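Notebook 4, write-up log

Sep 5, 2019

Purpose of this entry: record how the thesis chapters are being put together, so that whoever takes over the shared template after me knows which parts were decided on purpose and which are leftovers.

State of the draft. Chapter 2 (background) is complete apart from the last section. Chapter 3 (methods) exists as two files that disagree with each other. Chapter 4 is figures with captions and no text. Chapter 1 has not been started and will not be until 3 and 4 are stable. Writing the introduction first cost me most of February and none of those pages survive.

Reference library. Moved everything from the old Vivudero export into a single bibliography file this morning. 1,555 entries after import. Far too many of these are search results I saved in the first year and never opened. Procedure used:

1. Sort by title, merge exact duplicates.
2. Sort by DOI, merge the remainder by hand. Preprint and journal version of the same paper are kept as one entry, journal version preferred, preprint link in the note field.
3. Tag every entry cited in a chapter file as "used".
4. Move everything without the tag to a separate file, "attic.bib". Do not delete it.

Step 2 is slow. Page ranges exported from Vivudero use a single hyphen and the template wants two, so these were fixed by search and replace. Check afterwards for report numbers containing a hyphen, as the replace catches those too. I found three damaged in this way and corrected them. There may be more in the attic file, which I did not check.

Accented characters: the import turned them into question marks in the author field only. Titles are fine. No automatic fix found. Correct them as they are cited.

Van Beek is filed under B in the old library and under V in the new one. The department guide says to follow the author's own usage, which does not help when the author's own usage changes between papers. Decision: V throughout, capital V when no first name precedes it. The text citations in chapter 2 need changing to match. Not done yet.

Word counts. The limit for the abstract is 900 words including the title under the Wetovus rules. Current abstract is well under. The count in the editor includes the LaTeX commands, so use the script in the tools folder and ignore the number in the status bar. The script skips footnotes. If the examiners' office counts footnotes, chapter 2 has a problem, as a good third of the discussion of earlier methods is down there. Write to the office and ask. In the meantime move any footnote longer than two lines into the body or cut it.

Methods chapter. The two versions differ in order. Version A follows the order in which the work was done. Version B groups by technique. Supervisor's comment on A was that the reader has to get through the failed calibration before finding out what was being calibrated. I agree with this. B has the opposite fault: the same piece of equipment is introduced in two places with slightly different settings, and it is not clear which settings apply to which results.

Plan: keep B, add one table at the front with a row per experiment and columns for technique, settings and the section in which the result appears. Remove all settings from the running text. If a setting changes, it changes in the table and nowhere else. The failed calibration goes to an appendix with a one-sentence pointer.

Tense: past for what was done, present for what a figure or table shows. Chapter 2 mixes these. Search for "is shown" and "was shown" and go through the hits one at a time.

Supervision meeting. Sent chapter 2 ahead as a PDF with line numbers on. Line numbers saved a great deal of time. Comments received, 37 in total, copied into the tracking sheet with line number, comment, action and state. Most are wording. The ones that matter:

- Section 2.3 lists papers one after the other without saying what any of them is for. Rewrite by question: what was known about the method, what was disputed, what was left out. Cite under those headings.
- The gap is stated on the last page of the chapter. Move it to the end of the first section and repeat it briefly at the close.
- Two definitions of the main term are in use. Choose one. I have taken the narrower one, which means the second half of 2.4 is now out of scope and can be cut to a paragraph.
- Figure captions repeat the text. Caption should say what is plotted and under what conditions. Interpretation stays in the body.

Did not agree on whether negative results get their own section. Left open until chapter 4 has text.

Backups. The Skuludlow drive was full again and the nightly copy failed without sending a message. I only noticed from the file dates. Cleared the old compiled PDFs and ran the copy by hand. It completed. From now on: commit at the end of each session, push to the group server, and read the date on the Skuludlow copy once a week. Do not keep figures in the repository as bitmaps. Keep the plotting script and the data table, and build the figure when compiling.

Template. Two changes made to the shared copy, both minor. Margins now follow the binding requirement (inner margin wider than outer). The list of abbreviations is generated from the text, so an abbreviation that is never used no longer appears in it. An abbreviation used only once should be written out in full anyway. Compile twice after editing the list, otherwise the page numbers lag by one run.

To do, in order:

- Settings table for chapter 3, draft with gaps marked
- V for Van Beek in chapter 2 citations
- Email to examiners' office on footnotes
- Section 2.3 headings only, no prose
- 3 figures in chapter 4 still have axis labels in the wrong font
- Check attic file for broken report numbers (low priority)

The headings for 2.3 should go to the supervisor before any prose is written under them. If the order is wrong it is a short job to change at that stage.

Recent entries
Notebook 4: figure fonts and line widths
Notebook 4: splitting the results chapter
Notebook 3: reading notes, how they are filed
Notebook 3: first export from Vivudero

2 comments | 3 shares

This site uses cookies to remember your login and display settings. Accept | Settings
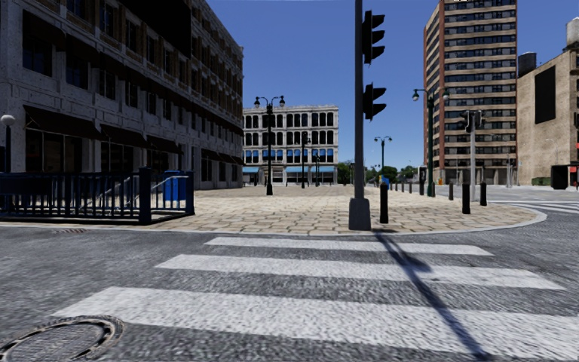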